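Wrist view check for the simulated pick task

Applies to the Grustport club build, simulator branch `wavorska`. Do this before recording any demonstrations. The arm model must already load without joint warnings.

## 1. Attach the view to the hand

Open `hand.yaml` and set the parent to the palm link. If the parent is left as the forearm link, the fingers drift across the picture whenever the wrist turns.

```
parent: palm_link
width: 400
height: 400
fov_deg: 70
```

Save and reload the scene. The simulator does not pick up changes to this file while it is running.

## 2. Open the fingers

Run `open_hand` from the console and wait for the prompt to return. Both fingers should be visible with a clear gap between them. A missing finger usually means the field of view is too narrow. Go up in small steps and reload each time.

## 3. Fix the lighting

Use the `lundgren_low` preset. Brighter presets wash out the edges of the fingers, and last August's Witville entry lost most of its grasps that way. The background may go nearly black. Leave it, provided the finger edges stay lighter than what is behind them.

## 4. Approach and stop

Move the hand towards the target and stop before the fingers close. Part of the target may be hidden by the palm at this stage. Carry on if some of it still shows between the fingers.
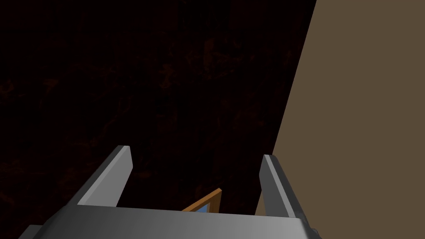

Lanying Zheng asks whether the hidden part matters for training, and would prefer to tilt the view forward by 11 degrees. Try it on a copy of the file. Recordings made with two different tilts must not go in the same folder.

## 5. Record

Start the recorder with `rec --hand`, run one full pick, and check the log. The reference run has 3,362 steps. A much shorter log means the recorder started late; delete it and repeat from step 2.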